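Teaching by the handful

Wire hangers are a poor choice of object for a first lesson, and the team at Manau began with them anyway. They are thin, they lie flat, and they offer a gripper very little to close on. A rigid block forgives an error of several millimetres. A length of wire does not.

Manau collects demonstrations for robot arms that sort and pack household goods. Its preferred method uses a pair of hand-held grippers, one for each hand, with the same fingers that are later fitted to the arm. The operator does the task at a table, and the position and opening of each gripper are logged throughout. No arm is present during recording.

Kazuhiro Tanabe, who runs the collection work, came to this from remote control. His earlier station at Horko used a leader arm to drive a follower across the room, and a good operator there managed 13 usable runs in an hour. With hand-held units the figure is 31. The difference is mostly waiting: a remote operator moves, watches the follower catch up, and moves again.

The gain has a cost. A person's wrist can reach angles that the arm can't, and any run that strays outside the arm's range is thrown out at the checking stage. Tanabe asks new operators to keep their elbows low and to approach from the side where possible. Most need two sessions before their rejection rate settles.

For the hanger task, the twisted neck below the hook is the preferred grip. It is thicker than the rest of the wire and less likely to roll between the fingers. The basket goes to the operator's left, the hanger in the middle of the board, and its angle is changed before each run. 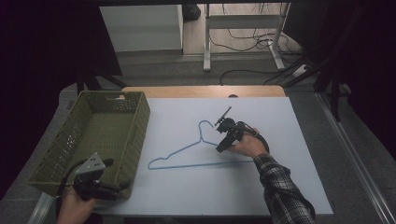 Where remote control still wins

Force is the weak point of the hand-held method. An operator feels resistance through the handle and corrects for it without thinking, and little of that reaches the log. For tasks such as pushing a plug home, Manau goes back to the leader arm. Tanabe expects to keep both.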